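narkuscombe-bedside

Garment pickup from a made bed, recorded with two gripper finger sets and one arm controller. Head and wrist video, joint states, commanded and measured gripper width, outcome labels.

Contents

What this is
Scenes
Cameras
Grippers
Controller
Folder layout
Fields
Outcome labels
Results so far
Known problems
Splits
Loading
Terms of use
Changes

What this is

The Narkuscombe bedside set was recorded to compare two finger sets, Calska and Miltance, on the same two-armed robot with the same controller. The task is short. Clothes are left on a bed, the robot stands beside it, and it has to take hold of a garment and lift it clear of the bedding without bringing the duvet along.

There are 455 episodes. Of these, 200 were run with Calska fingers on both arms and 189 with Miltance fingers on both arms. The rest are mixed, one set per arm, and are kept in their own folder. They should not go into a side-by-side comparison.

All episodes were teleoperated. There are no policy rollouts in this release.

Scenes

Every episode was recorded in a furnished bedroom with daylight from a window. The bed stays where it is. What changes is the garment, how it was dropped, and how far the bedding has been turned back. Bunched garments are the main case, and a smaller group has the garment laid out flat. Several scenes have more than one item on the bed. The instruction string names the item to pick, so "green T-shirt" means the dark item next to it should be left alone.

The bedding is pale and the clothes were mostly picked to stand out from it. If you want a hard segmentation problem, this is the wrong set. We wanted the contact to be hard and the seeing to be easy.

The robot parks with its grippers below the level of the mattress and the head tilted down. Episodes begin from there, so expect the first part of each head video to be mostly bed.
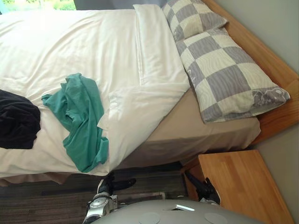 Cameras

Head: one camera, looking down past the front of the body. It sees the bed, part of the floor, and the grippers when they are low or in front. Exposure is automatic. On bright mornings the window corner pulls it down for the first moments of an episode.

Wrist: one small camera per arm, mounted close to the gripper. The fingers and nearby housings take up a lot of the view. This was a choice. An earlier bracket held the cameras farther back and gave a cleaner picture, but it caught on the duvet when the arm went in low.

The wrist cameras have fixed focus. Anything very close to the lens is soft. The light behind the gripper is often blown out to white, and in those stretches you can read the shape of the fingers well and the fabric texture badly. Plan your augmentation with that in mind.

Intrinsics are in calib/. Wrist extrinsics were redone after each finger change, so use the file that goes with the episode and do not average them.

Grippers

Both finger sets bolt to the same base and use the same drive. Only the fingers and their pads were changed.

Calska. Narrower tip, stiffer pad. Slides under a fold easily. Tends to pinch a small amount of cloth and hold it hard.

Miltance. Wider tip, softer pad. Needs more room to get in. Takes a bigger bunch of cloth and lets it creep during the lift.

For both sets the commanded closing force was kept at one value for the whole recording. We did try raising it for the Miltance pads and got fewer drops, but the pads wore quickly and the runs were no longer comparable. Those runs are not included.

Wear: Calska pads were replaced once, partway through. Miltance pads were replaced twice. The pad_id field tells you which pads an episode used. If you plot slip against episode order without splitting by pad_id you will see a drift that has nothing to do with the operator. 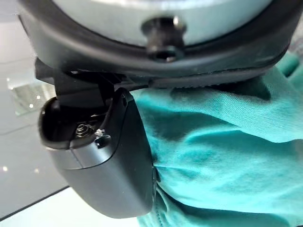 Wrist camera, teal fabric up against the black housing.

Cloth contact in the wrist view is the part of this set that took the longest to label. A garment can touch the outside of a finger or the housing and look, for a while, very much like a garment that is being held. The labelers were told to mark contact_inner only when cloth is between the pads, and contact_outer for everything else. About 4,000 wrist stills were labeled this way by hand. Where two labelers disagreed, both labels are kept and the still is flagged with disputed = true.

Controller

Both arms ran on the Ionescu controller in impedance mode. Stiffness was lowered on the vertical axis so that a finger pressing into the mattress would give a little before it tripped the force limit. The gains are in config/ionescu_bed.yaml and were not changed between finger sets.

We tried position mode first. It was fine in free space and poor at the bed. A mattress gives way by a different amount depending on where you press it, and the operator had no good way to feel this through the handles. Position mode runs are not in the release.

Two things to know about the controller log:

Gripper width is logged at the drive and not at the fingertips. The Miltance pads squash, so true opening at the tip is smaller than the logged value once cloth is held.

When the force limit trips, the controller holds position and writes a limit flag. The operator can clear it and carry on. An episode with a limit flag is still a normal episode.

Folder layout

calib/ intrinsics and per-change extrinsics
config/ controller gains and camera settings
episodes/calska/
episodes/miltance/
episodes/mixed/
labels/ outcome table and contact stills
splits/ text files with episode names
tools/ loader and a small viewer

Each episode folder holds head.mp4, wrist_left.mp4, wrist_right.mp4, states.parquet and meta.json.

Fields

meta.json

episode: name, same as the folder
fingers_left, fingers_right: calska or miltance
pad_id: identifier for the pads in use
instruction: plain text naming the garment
garment: short tag such as tshirt, towel, sock
start_state: bunched or flat
operator: a letter

states.parquet

t: seconds from episode start
q_left, q_right: joint angles
dq_left, dq_right: joint speeds
width_cmd, width_meas: one column per arm
wrench_left, wrench_right: estimated at the wrist
limit: force limit flag

All streams share one clock. Video timestamps are in a side table inside the same parquet file and should be used for alignment. Counting video frames will put you off by a little in the longer episodes.

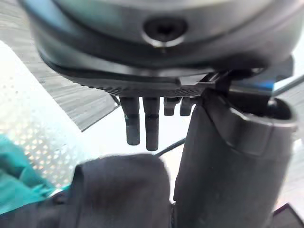

Žydrūnas Kairys
Test engineer, gripper comparison and data release

Outcome labels

Each episode has one outcome in labels/outcomes.csv.

lifted: the named garment left the bed and stayed held until the operator ended the episode
dropped: it left the bed and fell
dragged: it came up together with bedding
missed: the gripper closed without getting hold of it
wrong_item: another garment was picked
stopped: the operator gave up or the controller could not be cleared

I assigned the outcomes myself from the head video and the width log. A second person checked all the dragged and dropped ones, as those two are easy to mix up when the duvet falls back early. The pictures in this file are single frames and carry no outcome label.

Results so far

These notes are from my own use of the data and are not a benchmark.

On bunched T-shirts the two finger sets end up close. They fail in different ways. Calska fingers give more missed episodes, usually a pinch that catches one layer and slides off the top of the fold. Miltance fingers give more dragged episodes, where the wide tip has gone in too deep and taken some duvet with it.

On flat garments Calska is clearly the better of the two. The Miltance tip pushes the cloth ahead of it and the operators had to make a fold first with the other arm. If you filter for start_state = flat you will see a lot of two-arm work in the Miltance folder for this reason.

Socks were easy for both. Towels were slow for both.

Operators preferred Miltance when asked after a session and did not do better with it. I would not read much into that.

Known problems

The right wrist video has short dropouts in some of the early Calska episodes. Missing stretches are filled with the last good frame and listed in labels/dropouts.csv.

White balance on the head camera was left on automatic for the early sessions and locked later. Teal and green garments shift the most between the two.

The wrench estimate has an offset after each finger change. Subtract the mean of the parked stretch at the start of the episode.

A few instruction strings say "shirt" where the garment tag says tshirt. They were typed during recording and I have left them alone.

The room, the bed and the robot are the same throughout. A model trained only on this set should be expected to learn the room.

Splits

splits/train.txt and splits/test.txt are divided by garment, so no garment appears in both. There is also splits/by_pad.txt for work on wear. Mixed episodes are in none of them.

Loading

from tools.load import Episode
ep = Episode("episodes/calska/c_tshirt_bunched_a")
ep.states
ep.video("wrist_left", t=ep.parked_end)

The loader reads video lazily. Asking for single frames out of order is slow; use ep.clip() for anything longer.

Terms of use

Free for research and teaching. Ask first for anything else. Please name the set as Narkuscombe bedside and say which finger folders you used.

Changes

January: contact stills added, disputed flag added.
February: extrinsics for the second Miltance pad change corrected. If you downloaded before this, fetch calib/ again.
March: by_pad split added, loader fixed for episodes with a limit flag in the first row.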